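Has anyone's workplace brought in a robot for sorting cutlery? What happened to the staff?
Femke Vanhove

I've looked after the cutlery at the Dolville canteen for years, spoons, chopsticks and all, and from May a machine will be doing a good part of it. My manager is kind about it but rather vague, and I do wonder what my mornings will look like. 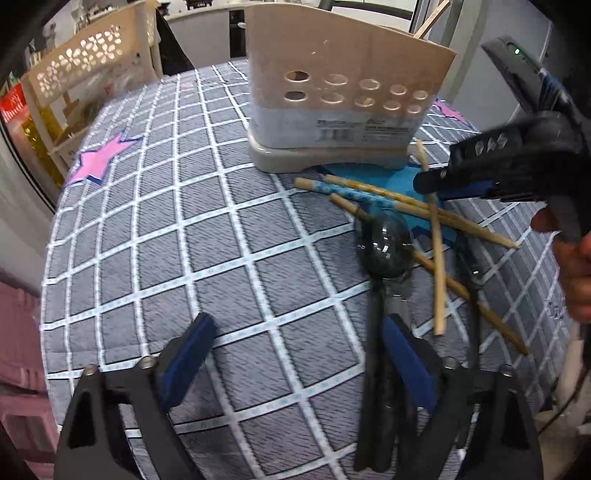
I don't mind learning something new, I'd just like to know what to ask for before it arrives.

Edgars Paulauskas
Ours came two years ago and I'm still here, so take heart! My hours stayed the same, but I'm on my feet less and I chat with the diners more. Thin sticks that land across each other still come to me, and so does anything caught underneath. Do ask for paid training time, and get it in writing, dear.

Vija Sakalauskas
depends on the boss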